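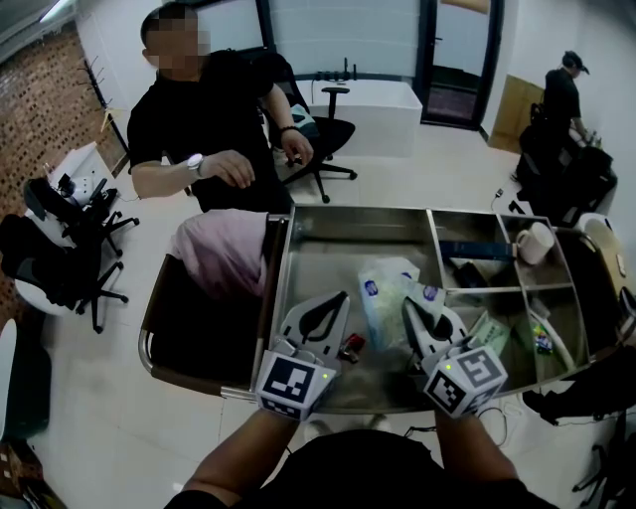
Hand-held grippers with printed markers, held over a steel cart with a divided tray.

The software behind the demonstration deserves a budget line of its own

When institutions plan a programme in robot manipulation, the money and the argument tend to go to two places: the arm that will do the work, and the model that will control it. The software that sits between a person's hands and that model is usually left to whoever has a spare afternoon. It is the position of this column that the arrangement is a false economy, and that funding bodies should stop accepting it.

Consider what has to go right before one demonstration with hand-held grippers is fit for training. The markers must be found in the picture, their position worked out, and the path of each hand joined into a smooth track. The two tracks must then agree with each other in time. A gripper that appears to close a fraction of a second before it reaches a mug will teach a controller to close on air, and no amount of further training will mend that.

The Pinidano programme, on which the author served as a reviewer, offers a useful case. Its first collection held 1916 demonstrations of sorting small household goods. On inspection, 319 of them had lost at least one marker for long enough to spoil the track. The loss had been recorded in a log file which the training code did not read. The team had spent 18 weeks adjusting the planner to cure a fault that lay in the data.

The remedy was plain. A checking tool, named Widetti within the programme, now runs at the end of each recording and reports whether both tracks are whole. The person holding the grippers learns the result while the objects are still on the tray and can repeat the task at once. The tool took two engineers one month to write. It has no novel method in it and will not be published, and the original proposal made no provision for it.

Some colleagues hold that larger models will learn to overlook such faults. There is some truth in this where errors are scattered at random. Tracking errors are seldom so obliging. Markers are lost when a wrist turns away or one hand passes behind the other – often the very moments at which the task is hardest. To discard those recordings without repeating them is to leave the controller least informed where it most needs guidance.

Funding bodies could act on this without delay. Proposals should name the person responsible for collection software and state how recordings will be checked. Reports should give the number rejected beside the number kept. Pinidano has agreed to do so from April, and other programmes would do well to adopt the same practice in their next round.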